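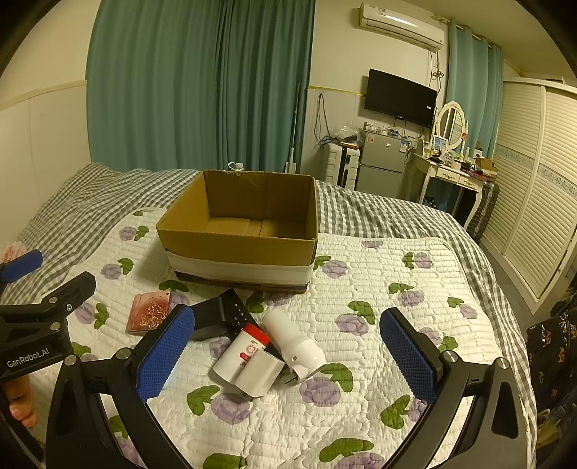 Small items and an open cardboard box on a bed, with teal curtains behind.

MEDIA RELEASE
For immediate release
July 19, 2022

Rees Moving and Storage launches bedroom packing service in Clesasthorpe

CLESASTHORPE – Rees Moving and Storage has launched a packing service for people moving out of single rooms, studio flats and shared houses. Bookings for the new service, called Ekau, are open now.

Ekau covers the sorting and boxing of everything in one room, from bedding and clothes to chargers, plug adapters, bottles and cards. Customers can book it on its own or together with a move by van.

The service follows a trial that began in May, in which Rees packed 113 rooms in Clesasthorpe and the neighbouring suburb of Zorkivness. Most were bedrooms that also served as a living area, with a television, a mini refrigerator or a dressing table in the same space as the bed.

Customers in the trial were asked which part of packing they had put off the longest. Of those who took part, 63 per cent named small loose items ahead of clothing, kitchenware or furniture.

"Furniture is usually booked in early and labelled early," the company said in a statement. "What's left on the last evening is chargers, adapters, toiletries and greeting cards, and they end up in whatever bag is closest to the door. We wanted a service that starts with those."

Under Ekau, small items are laid out on the bed first and grouped by use. Power banks, adapters and cables go together in one labelled pouch. Bottles are checked for tight caps and bagged upright. Cards and papers are kept flat in a folder. The customer approves each group before it is boxed.

Cardboard boxes in good condition can be reused. Packers fold the flaps inside while a box is being filled, check the base and add fresh tape where it's needed – customers are not required to buy new cartons. Curtains, wall-mounted televisions and air conditioners are left in place unless the customer has arranged for a licensed tradesperson to remove them.

Mini refrigerators must be emptied, switched off and defrosted before the crew arrives. Items stored on top of a refrigerator or cupboard are packed in the same way as everything else in the room.

A standard booking is 4 hours with two packers. Larger rooms are quoted separately after a phone call or a short visit. Labels, pouches and tape are included in the price, and mattress covers can be added on request.

Rees has also put together a free packing checklist with 13 steps for people who prefer to do the job themselves. It is available in print at the company's Clesasthorpe depot and can be mailed to addresses in Zorkivness.

Rees Moving and Storage is a locally owned company offering household moves, short-term storage and packing materials.

Media enquiries: Communications desk, Rees Moving and Storage, Clesasthorpe

– ENDS –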